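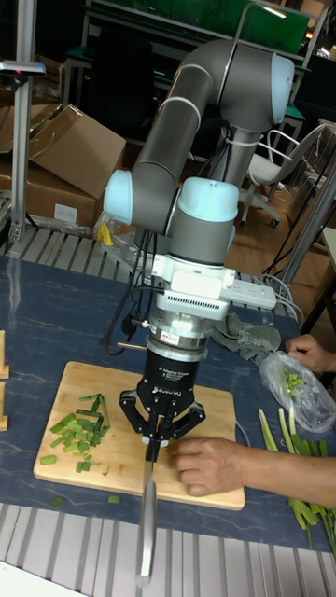 Rectangular bamboo cutting board on a work table

Colten Board Oil, 10 oz
Item no. 106
Made by Jorkwood
Availability: In stock

Colten Board Oil is a mineral oil and beeswax blend for cutting boards, butcher blocks, wooden spoons, salad bowls and knife handles. It soaks into bare wood and bamboo and slows down the drying that leads to cracks, warping and rough, fuzzy grain. It has no color and no added scent. It does not leave a hard film, so it can be put on over an earlier coat without sanding.

The oil comes in a squeeze bottle with a flip cap. The wax in it settles over time. If the oil looks cloudy or you see flakes at the bottom, stand the bottle in a bowl of warm water until it clears, then shake it.

Bamboo and hardwood

Bamboo takes up oil more slowly than maple or walnut. Use thin coats and give each one time. Oil that is still sitting on the surface in the morning should be wiped off. End grain butcher block is the opposite and will drink up the first coat in minutes. A new end grain block may need several coats in the first week.

Do not use this oil on boards that have been lacquered or varnished. It will stay on top and feel sticky. To check, put a drop of water on the board. If the water beads up and stays that way on a dry, unoiled board, there is likely a finish on it.

Directions

Wash the board with dish soap and warm water and stand it on edge to dry overnight. Squeeze a small amount of oil onto the top and spread it with a lint-free cloth, going with the grain. Do the bottom and the edges too. A board that is oiled on one side only can cup. Leave it for 2 hours, longer for bamboo, and wipe away whatever has not soaked in. The board can be used once it feels dry to the touch.

Oil a new board once a week for the first month. After that, once a month is enough for most kitchens. Boards that are washed every day, or kept near a stove or heating vent, will need it more often. Pale, chalky patches mean the board is dry.

For a board that has gone rough, sand lightly with fine paper before washing, then follow the steps above. For onion or garlic smell, rub the board with coarse salt and half a lemon, rinse, and let it dry fully before oiling.

Never put a wood or bamboo board in the dishwasher or leave it to soak in the sink. Oil will not repair a glue joint that has opened up.

Details

Volume: 10 oz
Ingredients: food grade mineral oil, beeswax
Store at: 40 °F or above, away from direct sun
Contains no nut oils
Not for vegans (contains beeswax)

Cloths with mineral oil on them can be washed with other rags. Wipe up spills right away, as the oil makes tile and vinyl floors slippery. Keep out of reach of children.

Also from Jorkwood

Kullia Board Wax. A thicker paste in a tin, used as a last coat over the oil. It sheds water better than oil alone and is a good choice for boards that hold bread or cheese and are not washed often.

McIver Scraper. Flat steel scraper for clearing dough and stuck food from butcher block. Rinse and dry after use.

Shipping and returns

Bottles ship upright with a seal under the cap. Unopened bottles can be returned for a refund. If a bottle leaks on the way to you, send a photo of it with your order number and we will replace it. The case pack for shops and restaurants will be back in September. For case orders, ask for Benedikt Harms in the order office.

Page updated 2020-08-25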